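Prasville Family Kitchen Project
Progress report for the Drornier Fund, August 2020
Prepared by Danai Christodoulou, project lead

Where we are

The grant pays for two things: a family recipe blog that comes out every week, and a baking and cooking club that families can join from home. Both are running. The blog has not missed a week since the last report. The club lost one session when the phone line at the hall went down and we could not reach people to tell them about the new login, so we ran that session again the following week with the same recipe.

We had 701 visits to the blog in the month. The most read post was the lemon loaf, which I had not expected to do much. I wrote it in an afternoon and the pictures were dark. Second was the post on packing a week of lunches on one evening. The long post on bread starters did poorly again. I will leave it up, as people still write in with questions about it, but I don't plan a second part.

The email list stands at 234 families. A few addresses bounce every time and I have started taking those off, so the number may dip before the next report.

The club

Families pick up a bag of dry goods from the side door in Prasville or from the Zirkava library steps, then cook along in the evening. We did flatbreads, stuffed peppers, a plain sponge and oat cookies. The sponge was the hardest to run from a distance. Ovens differ a lot and several people pulled theirs out too early. For the next one I will send a note with the bag that explains how to test the middle, with a time range instead of one fixed time.

Stuffed peppers went well with the older kids and badly with the under-fives, who ate the cheese and left the rest. We talked about this at the end of the session and parents asked for more recipes where the little ones have a job of their own, such as tearing, mashing or sorting. I have moved the pizza night forward to make room for that.

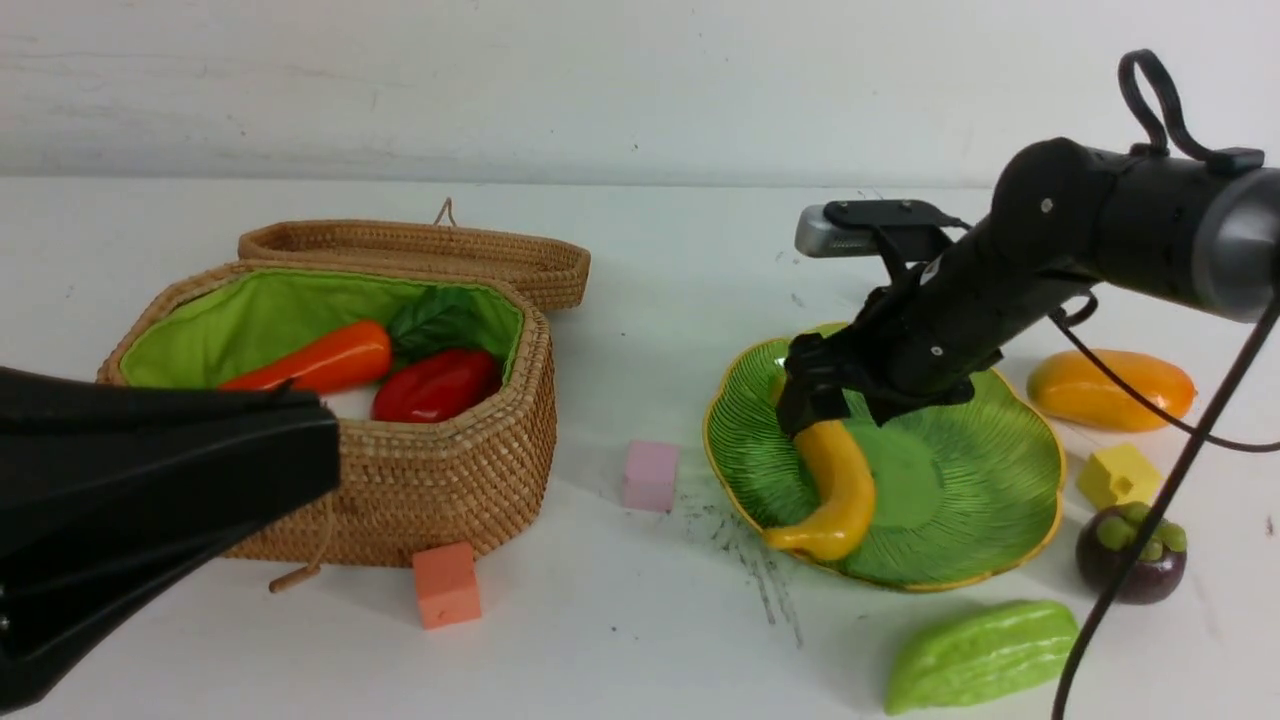

4 min read

The birthday page was the other request that kept coming up. Families wanted cakes that can be made without a mixer and without a trip to a special store. I have three drafts: a chocolate cake baked in a roasting pan, a carrot cake with yogurt frosting, and a jelly roll that still cracks when I roll it. The first two are ready to post. The third needs more work and may turn into a layer cake.

My grandmother's recipe book has been a good source for the blog. It starts in 1945 and a lot of it is written for very small amounts of sugar and butter. I have been testing those pages for families who need to keep costs down. Her ginger cookies and the potato cakes work as written. The fruit pudding does not, at least not in my oven, and I have tried it with both fresh and canned plums. I will give it another go when the apples are in.

Money

Spending is close to plan. Dry goods cost more than we budgeted, mainly flour and yeast, which were hard to find early in the summer and had to be bought in small packs. That has eased. Zervas, the wholesaler we use, now has the large sacks back in stock and is holding our price until the end of the year. We saved on travel, because the two in-person sessions planned in Zirkava did not go ahead.

I would like to move the unspent travel money to ingredients. It would not change the total. Please let me know if that needs a form or if an email is enough.

The web hosting was renewed for another year. I also paid for a print run of recipe cards for families who do not use the blog. They go in the bags. The first batch had the wrong oven temperature on the oat cookies, so I corrected those by hand and the printer fixed the file for the next run.

What has not gone well

Comments on the blog are slow to be answered. I try to get to them in the evening after my own kids are in bed, and some weeks I don't. Replies have taken as long as nine days. I have set aside an hour on two mornings a week for this, and we will see if it holds once school is back.

The allergy labels also need attention. One family pointed out that a recipe marked nut-free used a chocolate that may contain nuts. I changed the post the same evening, wrote to everyone who had picked up that bag, and have since gone back through the older posts. Four more needed a clearer note. All of them are done.

Sign-ups from Zirkava are still low compared with Prasville. The pickup there is at a bad time for people who work late. The library has agreed to try a later slot.

Plans for September

The club moves to an earlier start so that it is over before school-night bedtimes. The first session will be pizza with a no-rise dough, then soup and rolls, then an apple cake.

On the blog there will be the two birthday cakes, a lunchbox series and a review of what we cooked over the summer, with notes from families who sent them in. I also want to redo the pictures for the lemon loaf.

The survey for families goes out with the first pickup of the month, on paper and by email. Results will be in the next report, together with receipts for the flour order.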